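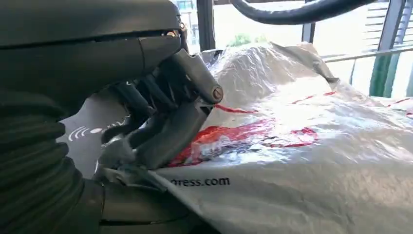

Subject: Re: [cell-maint] Gripper on mailer cell, late close and dropped bags
From: Cyprian Kwiatkowski

Replying inline, trimmed for length. The original question:

> We run the same arm and the same two-finger gripper as your
> cell at Poltby, picking plastic mailers off an infeed and
> placing them label side up. Since the move to the new bags
> we get drops on the lift, mostly on the shiny ones. Raising
> the grip force made it worse. The wrist camera also reports
> "no edge" on bags that are plainly in view. Before I order
> new pads from Fastel, is there a setup order you follow? Our
> binder only has the commissioning sheet from Tanabe and it
> says nothing on film bags.
>
> Also: how do you route the hose and the cable? Ours rub.

Don't order pads yet. Do the linkage first.

> Since the move to the new bags we get drops on the lift

On ours it was play in the linkage, and the new bags only exposed it. A box fills the jaws and takes up the slack. A fold of film does not. Power down, lock out, and move one finger by hand at the tip while holding the base. Ours moved 2 mm. Tanabe's sheet gives no limit for this. I now treat anything I can feel as too much.

The usual cause is the pivot bolt at the outer end of the bracket. It backs out slowly and you will not see it from the operator side. Take it out, clean off the old threadlocker, refit with fresh medium-strength, and put a paint mark across the head and the bracket. Check the mark at every shift start. Do the same for the housing screws while you are there. If the bore has gone oval, a new bolt will hold for a week and no longer. Change the link.

> Raising the grip force made it worse.

It will. The film slides out from between the pads as they close if they are not parallel. After the linkage is tight, close the jaws on a strip of paper at low force and pull it from the left, then from the right. Same drag both sides, or shim. Then bring the force back to the commissioning value and work up in small steps.

Where the pick lands matters more than force. We take a raised fold of the bag and pinch that, with the pad flat against the wrinkled film. If the bag is lying tight and smooth there is nothing to pinch, and you need to look at the infeed. We lowered the drop height onto ours so the bags stay slack.

Clean the pads with isopropyl, lint-free cloth, no silicone products anywhere near the cell. Let them dry before you test.

> The wrist camera also reports "no edge"

Glare. Look at the raw view with a silver mailer under the jaws. On ours the film throws white patches, and red print next to one of them partly washes out. If your edge finder uses print contrast it will lose the bag. There is also a window behind the cell at Poltby, so the top edge of a bag held up at pick height sits against bright glass. Two changes helped:

Fix the exposure. Auto exposure chases the window and the next bag gets the wrong setting. Set it by hand with the worst bag you have, at the brightest time of day for that side of the building.

Mask the upper part of the view in the edge tool. Nothing you need is up there.

We asked for blinds to be shut during production as well, with mixed results. Do not rely on it.

> how do you route the hose and the cable?

Hose: the ribbed bellows type wants a wide bend. Clamp it at the forearm, leave it free past the wrist, and run the wrist to both limits by hand before tightening anything. If the ribs on the inside of the bend touch, add length. If the hose comes up beside the jaw mechanism, check that it clears with the jaws fully open as well as closed. I had only checked closed, and wore through a hose in March.

Cable: leave an arc above the work with enough slack that it never goes tight, and check it against the tallest bag. A low loop will catch a crumpled top edge.

After all of the above, recalibrate tool center point, then run 20 picks on shiny mailers only. Log drops by bag type. If you get more than 2, go back to the paper strip test before touching force again.

Parameter set 1749 on our controller is the film bag one. I can send the export if your firmware matches. Falex quoted us for a coated pad in place of the standard one and I have not tried it yet, so no opinion on that.

Cyprian Kwiatkowski
Poltby, cell maintenance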